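Prirkus Laboratory
Workshop notebook, manipulation bench
Entry for April 2022
Project: Warnora (drive carrier handling, open chassis)

Purpose of the entry

To record the results of the second comparison between the fixed-waypoint method and the wrist-camera correction method, and to set down the changes to be made before the next block of trials. Colleagues using the Esteban controller on the other bench should read the section on labelling before they merge any data.

Method

Both methods begin from the same taught approach to the drive carrier. Under the fixed-waypoint method the arm follows the taught path without adjustment. Under the correction method the wrist image is compared with a stored reference at the end of the approach, and a lateral offset is applied before the fingers close. The offset is limited to the plane of the bench. No correction in height or rotation is made at this stage.

The trial block consisted of 1,195 attempts, of which 587 used the fixed waypoints and the remainder used the correction. Grip force and closing speed were the same throughout. An attempt was recorded as a success only if the carrier was lifted clear and held until the arm reached its rest position.

Result

The correction method gave fewer missed grasps when the chassis had been shifted sideways between attempts. When the chassis had been turned, there was no benefit that we would be prepared to report. In several of those attempts the offset was applied in the wrong direction and the fingers met the carrier on one side first.

The reference comparison also gives too much weight to the background. The ribbed aluminium wall takes the light in bright streaks, and the matcher prefers these to the edges of the carrier. The grey-brown fixture board on the wall is matte and causes less difficulty, but it is fixed to the wall and tells us nothing about where the chassis stands. The blue of the carrier separates well from the grey sheet metal and ought to be used more than it is.
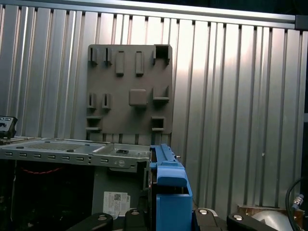 Labelling

The Kidotari set now holds 3,641 wrist images. A check of the first 1,000 showed that two different conventions had been used for the carrier outline. Some outlines include the long handle and others stop at the boxy lower section. The handle is to be included in all cases. Images labelled under the other convention are to be withdrawn until they have been redone, and are not to be used for the Esteban comparison.

Changes agreed

The wall region is to be masked in the reference image.
Rotation is to be estimated from the perforated top rail of the chassis, which gives a long straight edge.
The turned-chassis attempts are to be reported separately from the shifted ones.
Closing speed remains unchanged.

Outstanding

The sign error in the offset has not been traced. The log stores the offset after limiting, and the value before limiting will need to be written out as well. The mask file is to be kept with the Warnora reference images under the same version number.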